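Home Opinion Food Pantry Letters About Search

Stop Buying Your Beans in Little Bags

Randa Qaisi
September 8, 2026

I have a drawer. You have the same drawer, I think. Half bags of lentils with a rubber band around the neck, a bag of split peas with a corner snipped off, rice that got out. Everything standing up when you put it in and lying down when you open it again. I lived with that drawer for nine years and I want to argue, fast, before dinner, that the bag is the problem.

Small dried beans are the best thing in my kitchen. Mung beans especially. Cheap, quick, no soaking if you're in a rush and I am always in a rush. Forty minutes at the lazy end and you have soup. And we sell them in the worst container ever made. A thin bag that rips down the side seam the second you pull at the top. Then they are on the floor, and a mung bean on a kitchen floor goes under the stove and stays there until you move out.

So here's my position. Beans should go into a bowl the minute they come into the house. A wide one, white or at least pale. Not the jar. I'll get to the jar.

Why a bowl first. Because you have to look at them. My grandmother tipped everything out on a tray and pushed it around with the side of her hand, and she found the stones. Real ones. I skipped this for years – packaging is so clean now, who bothers – and then I bit down on something in October and paid the dentist 900 dollars. I look now.

And looking only works against something light. Dark wood, no. A patterned plate, forget it. On a white floor the green shows up and so does whatever isn't green. Give the bowl a turn and they slide out to the wall and leave the middle bare, and you can run your eye along them instead of staring down into a heap. 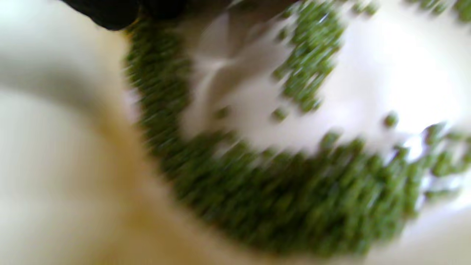 Small green beans against the wall of the container.

I got a letter last spring from a reader in Kultby who said this was fussy. That sorting is for people with time. I get it. But it takes less time then finding the scissors, finding the rubber band, and sweeping. It's two minutes. You do it while the onions go.

Now the jar. Everybody wants the jar. The Zestberg shop near me has a whole wall of them, matching, with the wooden lids and the little chalk labels, and I bought six, so I'm not above it. They look great. They also have narrow necks. You can't get a measuring cup in. You tip, and nothing, nothing, then all of it. A jar like that is made for a shelf in a photo. I gave four of mine away and I use one for pens.

What I'd have instead is a plain tub with a flat lid and a mouth as wide as your hand. Ugly is fine. The old Rizk grocery used to sell pickles in tubs like that and half the street kept their rice in them afterward. You could smell dill in the rice for a month. Small price!

Which brings me to stores. Put the bins back. I know, I know, the health thing, the scoop on the string that's been on the floor. Fix the scoop. I would rather bring my own tub and fill it to the line then carry home another bag that is going to split in my hand. The bins at our co-op went away and what we got was the same beans in plastic, a smaller amount, for more money. I wrote to them. They sent back a coupon for dish soap. Tenside brand, lemon. I used it, it was fine, I'm still mad.

Some people will say who cares, it's beans. Well, I eat them four nights a week, so I care. Plenty of us do, and there's a lot of talk in food pages about the pan and the knife and hardly any about the thing the food sits in for the other three months. We redo whole kitchens and leave the bag with the rubber band in the drawer.

So tonight, if you've got ten minutes, empty the drawer. One bag at a time into the big pale bowl, turn it, look, pick out what doesn't belong, then into the tub. Write the name on tape. The stuff with no name and a strange color, let it go, you weren't going to cook it.

Also check under the stove. Bring a flashlight.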